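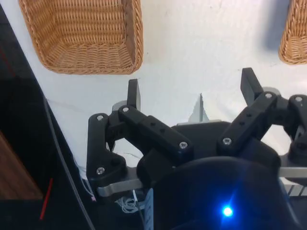
Tellora Hand-Guided Teaching Project
Progress report to the Bakker Fund, second period

1. Work done in this period

The aim for this period was to collect enough demonstrations of the basket task to train a first usable model. The task is to pick a small item out of one basket and set it down in another. All demonstrations were given by remote control: the operator moves a leader arm at the next desk and the robot arm copies it.

We recorded 248 demonstrations at the Lamcombe workshop. Of these, 124 were done with the baskets in fixed positions. For the other 124 we moved one or both baskets between runs. Each run was limited to 30 seconds, and runs that went over were deleted and repeated.

The wrist camera looks out over the gripper, so the fingertips stay in view along with the tabletop and the woven baskets ahead of them. Operators asked for this view to be shown on their screen as well. They had been judging finger height from the side and were often too low on the approach.

2. Changes to the setup

The leader arm was rebuilt with a lighter trigger. The old one tired the hand and led to early releases, mostly late in the afternoon. We also changed the start position so that every run now begins with the gripper open and clear of both baskets. Early runs began wherever the last one had stopped, and these have been left out of the total.

We tried teaching by hand as well, with the operator holding the arm and guiding it through the motion. It worked for large moves. For the pick itself it was slow, and the operator's hand kept getting into the camera view. We do not plan to use it further for this task.

3. Problems

Two weeks were lost to a faulty motor in the leader arm. Kukar supplied a replacement, but it needed a different mounting plate, which we had to make ourselves.

Operators do not all reach into the basket the same way. Some come straight down and others come in over the near rim. The first model mixed the two and tended to stop above the rim. We have now written a one-page guide asking everyone to come straight down.

4. Spending

Spending is within budget. The mounting plate and the trigger parts were charged to the equipment line. No change to the grant total is requested.

5. Next period

We will retrain on the runs that follow the new guide, then record more with the baskets closer together. Testing with 2 new operators is planned for January. The leader arm drawings will be sent to the fund with the next report.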